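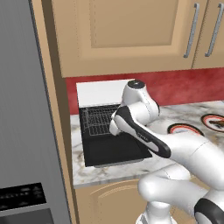
Search this site Enter keywords Go

Print this story | E-mail this story

Local startup teaches robots to tidy up, one imaginary kitchen at a time

The busiest kitchen in town has no plumbing, no smell and no rent. It exists on a row of computers on the second floor of the old Trekside shoe warehouse, where a company called Kadon has spent the winter paying people to do dishes that aren't there.

The dishes are simulated, and so are the sink, the cabinets, the marble and the robot arm that reaches over them. The wages are real, which puts the job ahead of most dishwashing as it is practiced at home.

Kadon is collecting what its staff call demonstrations. A person sits at a desk, takes hold of a pair of hand controllers and steers the arm through a chore: pick up the plate, carry it to the rack, let go. The computer records every twitch. When enough of these have piled up they are handed to a learning program named Wumov, which is supposed to study them and work out how to do the chore by itself, in kitchens it hasn't met.

Enough, in this case, is 2000. As of Wednesday morning the company had 553 that it was willing to keep.

"We have recorded a lot more than that," said Capucine Charpentier, who runs the collection floor. "Keeping them is the hard part. People drop things. People get bored and start stacking plates in the sink to see if they can."

(They can, up to a point. The record is taped to the door of the supply closet, with initials.)

The kitchens are produced by a second piece of software, Ding, whose job is to see that no two sessions look quite alike. It shuffles the cabinet finishes, swaps the countertops, moves the dishes and picks a wall. One session might offer tan cupboards and veined marble with a deep red backsplash behind the sink, a combination that a real estate agent would call bold. The next is all white and chrome. The one after that may have a stove where any sensible person would put a window.

Ding has no taste, and Charpentier says she has stopped trying to give it any. Wumov is meant to end up working in other people's houses, and other people's houses have red backsplashes. A program that learned everything in one pleasant beige kitchen would be lost the first time it met a patterned tile. The uglier rooms are therefore left in, and the operators have taken to naming them. "Steakhouse" is a favorite. "Aunt's Condo" comes up a good deal.

Ding also decides what is lying around. Plates turn up on the counter with food still on them, and the operator has to deal with whatever is there. The written instructions cover this in a paragraph that has been revised four times. The current version says that food is to be left on the plate unless the task card mentions food, in which case the operator should do what the card says, and if the card says something impossible, the operator should press the gray key and ask.

The gray key gets a lot of use.

There are 28 task cards in the present round, most of them a single line. "Put the near plate in the rack" is about as literary as they get. Each is repeated over many kitchens and by many hands, so that Wumov sees the same errand run by the cautious and the reckless alike. The company wants both, within reason. An arm that learned only from perfect performances would have no idea what to do after a fumble, so a fumble that is followed by a decent recovery stays in the pile. A fumble followed by swearing also stays in, as there is no microphone.

What gets thrown out is the rest: sessions where the operator wandered off, where the arm passed through the cabinet because somebody had found a gap in the physics, where a plate ended up hovering an inch over the marble and was declared put away. Charpentier reviews the doubtful ones herself, at double speed, after lunch. She rejected 170 in January, among them a whole afternoon in which the rack had been loaded upside down in every kitchen by a new hire who turned out to do it that way at home.

The new hire has been kept on. The upside-down afternoon was kept too, in a separate folder, in case it should ever be wanted.

Operators work in two-hour shifts, with a break in the middle, and are drawn mostly from the community college and from the night crew of the bakery across the street. No experience is asked for. People who play a lot of video games tend to be quick at first and sloppy later, according to the floor's shift notes, while people who have raised children tend to start slow and then refuse to leave until the counter is clear. The best acceptance rate on the floor belongs to a retired dental hygienist. The worst belongs to one of the company's founders, who has been asked to stop helping.

The hardest part for beginners is the wrist. On a person it goes where the hand goes. On the arm it is a joint like any other and has opinions. To get the gripper pointing down into the back corner of a sink, the operator has to think about where the elbow will end up, and several have been seen in the break room holding a coffee mug out at arm's length and frowning at it.

There is also the question of depth. On a flat screen a plate that is near and a plate that is far look like a large plate and a small plate, and the first week is mostly spent closing the gripper on air. Kadon tried headsets last fall and gave them up when two of the operators got queasy and a third walked into the water cooler. The present setup uses an ordinary monitor and a second, smaller view that can be called up with a foot pedal. Half the floor loves the pedal. The other half has pushed it under the desk, where it is now and then stepped on by accident.

None of this has put away a single real dish. The company owns one physical arm, which arrived in a crate before Thanksgiving and has so far been used to hold the door open during deliveries. Trying out Wumov on it is planned for when the collection is finished, using a sink bought secondhand and a set of plates the staff have been told to consider already broken.

Whether the skills will carry over from the screen is a fair question, and Charpentier didn't pretend to have the answer. Simulated plates weigh exactly what they are told to weigh. They are never greasy. Nothing in Ding's kitchens has been left to soak overnight by somebody who promised to get to it in the morning. A later round is supposed to add slippery surfaces and odd-shaped pans, and there is a card in draft that reads, in full, "Colander."

"I would like to see it do one plate," she said. "One plate, in the rack, right way up. Then we can talk about the colander."

The building's landlord has asked whether the finished robot might be available for the shared kitchen on the first floor, where a handwritten notice about mugs has been up since the shoe warehouse days. Kadon has said it will look into it. The notice was still there on Wednesday, and so were the mugs.

Collection continues through the spring. Kadon is taking names for the early shift, which starts at 6 a.m. and has openings. Applicants should bring a photo ID and be able to sit still for an hour. Dishwashing experience is welcome but won't affect pay.

Print this story | E-mail this story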